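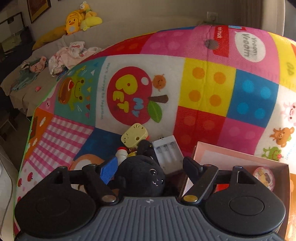
A round black plush toy on a play mat.

Product Review: Drerent Deadline Calculator and Docket Manager, Second Edition
Reviewed by Celeste Macedo, Office of Self-Help Services
4 March 2002

The Office of Self-Help Services is asked each year to recommend software to people who are handling a civil case without a lawyer. Most programs on the market are written for law firms and assume a staff, a network and a billing department. Drerent, published by Marinescu, is one of the few sold to individuals. The first edition was reviewed in this series and was not recommended. The second edition was released in September and has been tested at the public terminals for 17 weeks.

Installation

The program is supplied on a single disc with a printed manual of 472 pages. It ran without difficulty on Windows 98 and Windows 2000. Installation requires a serial number printed inside the back cover of the manual, and a user who misplaces the manual must write to the publisher for a replacement. The office considers this an inconvenience for shared use in a library or clerk's office, where manuals tend to disappear.

Entering a case

A new case is opened by answering a series of plain questions: the court, the type of action, the date of filing and the date and manner of service. The wording is clear. Terms such as "return of service" and "responsive pleading" are underlined on the screen and open a short definition when selected. Users at the terminals were able to set up a landlord and tenant matter in one sitting with little help from the desk.

The program permits up to 100 open cases, far more than any individual will need. It does not permit two people to work on the same case from separate machines.

Calculating deadlines

Drerent counts calendar days or court days as the rule requires, skips legal holidays, and adds the extra days allowed when papers are served by mail. Each result is shown with the rule number on which it is based, so that the user may look up the text. The first edition gave a date and nothing more.

Harish Bhardwaj of this office compared the program's results against deadlines worked out by hand from the current rules. In ordinary matters the two agreed. They differed in one situation: where a motion to dismiss had been denied and the time to answer began to run again, the program continued to display the original date until the user entered the order under a separate menu. The manual mentions this step only in an appendix. A party who relied on the screen alone could be misled, and the office has written to Marinescu on the point.

Local rules are a further concern. The disc includes statewide rules and those of the larger counties. Smaller counties are left blank, and the program gives no warning when a blank county is chosen – it simply applies the statewide period.

Forms and printing

The forms library is adequate for captions, proofs of service and simple motions. Line numbering printed correctly on the office's laser printer and slightly out of place on the older inkjet. Saved documents may be opened in common word processors, although footnotes are lost.

Comparison with other products

Jelano offers a larger forms library and a better calendar view, but it calculates no deadlines and expects the user to type them in. Stasport is sold mainly to small firms. Its calculations were reliable in earlier testing, and its yearly subscription places it beyond the means of most people this office serves. Drerent is a one-time purchase, with rule updates sold separately on disc.

Recommendation

The office recommends Drerent, with reservations, for self-represented parties in the counties whose local rules are included. Users should confirm every date against the rule cited on the screen and should read Appendix C before responding to any order. The program is not recommended for appeals or for family matters, where its coverage remains thin.

A copy is available for use at the public terminals during regular hours. Staff may explain how the program operates but may not give legal advice or enter case information on a user's behalf.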